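Open Day at Jorndale: Notes on the Kitchen Corners

Filed under: Visits
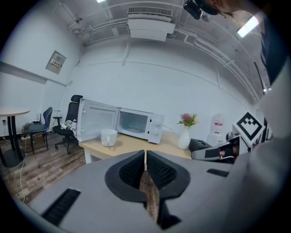 Microwaves belong in a proper kitchen with a hood and a sink, one of the other visitors objected in the first room, and anything else is a smell problem waiting for the afternoon. The objection is a fair one and came up again during the tour, so it is dealt with further down.

Jorndale is a converted warehouse let as shared work space. The floor plan handed out at the door gives 1256 square meters on one level, with 174 workplaces when fully let. The operator is Brukalico, and the open day was meant mainly for prospective tenants. I went for the fit-out. Our own building loses its canteen in July, and we have been asked to propose something smaller that needs no building work.

The Jorndale approach is to have no canteen at all. There is one wet kitchen by the entrance, with sinks, a dishwasher and a hood. Every larger room then gets what the plan calls a dry corner: a table, a microwave and a water dispenser standing on the floor. No plumbing is run to any of them. The only fixed services are wall sockets.

Tables

The corner in the photo uses a light wooden table with white legs. It is ordinary furniture, and that is the policy throughout: Brukalico buys from the Dikero office range and does not order anything made to measure. A top can be replaced without touching the legs, and a whole table can move to another room when a tenant's layout changes.

The drawback is height. A microwave on a desk-height table puts the cavity well below eye level for a standing adult. You bend to see whether the soup is boiling over. On the other hand, hot dishes come out at about waist level, which I would take over the usual shelf above the counter, where a full bowl has to be lifted down past the face. Our present canteen has the shelf arrangement and a stained wall under it.

Microwaves

The one in the photo is white, with two round dials one above the other on the right and a door that opens to the left. According to the equipment sheet, the building standard is 700 watts, chosen with the sockets in mind. The sheet also asks for mechanical controls where they can be had. I agree with that. A dial needs no manual, does not beep while it is being set, and does not lose its clock after a power cut.

Door swing deserves more attention than it gets. A left-hinged door wants clear table on the right, where the free hand sets things down, and it should not open into a wall or the back of a chair. With the door wide open there has to be room for a mug or a plate in front of the oven as well. I measured nothing, but the practical rule I came away with is to place the oven on the table, open the door fully, and only then decide what else goes there. Catalog depth is given with the door shut.

Ventilation clearance is the other thing to check. The sheet refers to the maker's instructions and gives no figure of its own, so this would have to be settled per model. Pushing the oven back against the wall to gain table space is the obvious temptation, and our proposal should fix the position in the drawing.

Water

The dispensers are the bottle-on-top kind, supplied on contract by Bundgaard. The bottle is translucent, so the level can be read from across a room. They stand behind or beside the table, on their own base, and do not use up tabletop. Against them: full bottles are heavy, they have to be stored somewhere, and delivery days block the corridor. Brukalico keeps its stock in a closet next to the wet kitchen, and the carry to the farthest room is long enough that a hand truck is kept there too.

A plumbed-in unit would remove all of that, at the cost of a pipe and a drain in every room. For a building on a short lease the bottles are probably right. For ours I would price both.

Floors and seating

Wood-pattern flooring runs under the corner in the photo, with no mat or tiled patch to mark it off. It looks tidy and wipes down easily, but the joints at the dispenser are where I would expect trouble first. A drip tray that is emptied on a schedule matters more than the choice of floor.

Seating is whatever the room has. You may find a mesh office chair on casters near the table and a blue one on thin metal legs farther off, and people sit where they like. Casters near hot drinks are not ideal. I would specify chairs with fixed legs within reach of the table and leave the rolling ones at the desks.

Flowers

There was a white vase on the table with a small bouquet in it, one pink flower and some green. I mention it for the weight question only. A vase beside an appliance should have a heavy foot and stand clear of the door and the cord.

Smell

To return to the objection. Brukalico's answer is a house rule: fish and anything fried is heated in the wet kitchen under the hood, and the dry corners are for drinks, soup and leftovers. There is no enforcement beyond a notice. On a single visit I could not judge how well it holds – the building was airing with the doors open, and an open day is not a working lunch hour. I have asked whether we may come back at noon on a normal day.

For our proposal

One wet kitchen kept on the ground floor, with the existing hood. Dry corners on the upper floors, standard tables, dial-controlled ovens, position marked on the drawing with the door open. Water to be priced both ways. Fixed-leg chairs. Mugs washed centrally, with a tray for used ones in each corner – Jorndale has no such tray, and the walk back to the dishwasher is the weakest part of their layout.

The floor plan and the equipment sheet are in the shared folder.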